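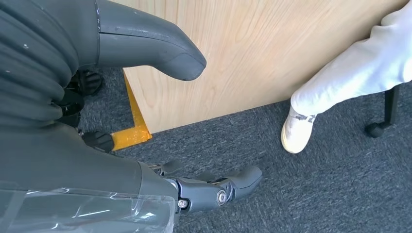 25 September 2025

Up at 4 for the marsh at Fillirthorpe. Forgot the good gloves, obviously. Fog so thick I couldn't see the reeds till after 7. Set up by the second gate anyway, long lens on, and waited.

Heron came in low on the left, landed badly, stood there sulking. Got maybe one sequence worth keeping. Shutter too slow on the first lot, I'd left it at 1/100 from the river stuff last night. Stupid. Bumped the ISO to 400 and then it was fine, a bit flat but fine.

The Fluris head is slipping again. Tightened it, pointed the lens down, and it sank while I watched. Third time this month. Wrote to the shop, they want it posted back and they want the reciept, which I think is in the blue folder or else gone. Not paying 700 for a new one. Will try Dad's old Oksanen with the pan handle, heavy as a gate but it stays where you put it.

Venla Huttunen rang at lunch. She's got the hut at Flultport for a week in December and there's a spare bunk if I want it. Short-eared owls over the dunes most afternoons last winter, she says. I said yes before looking at anything. Need to ask for the time off. Need proper boots too, the left one lets water in at the toe.

She also thinks I should stop cropping everything so tight. Probably right. Went back thru the spring folder with that in my head and the grebes do look better with some water round them. Redid 3, left the rest.

Sold one print, the small geese. Packed it tonight, ran out of tape halfway, finished with the brown stuff. Post it tomorrow before work.

Batteries on charge. Card still not backed up, do it NOW not later. Sensor has a spot top right, shows in every sky. Blower first, swab if that does nothing.

Soup, bed. Back to the second gate if the fog clears, otherwise the river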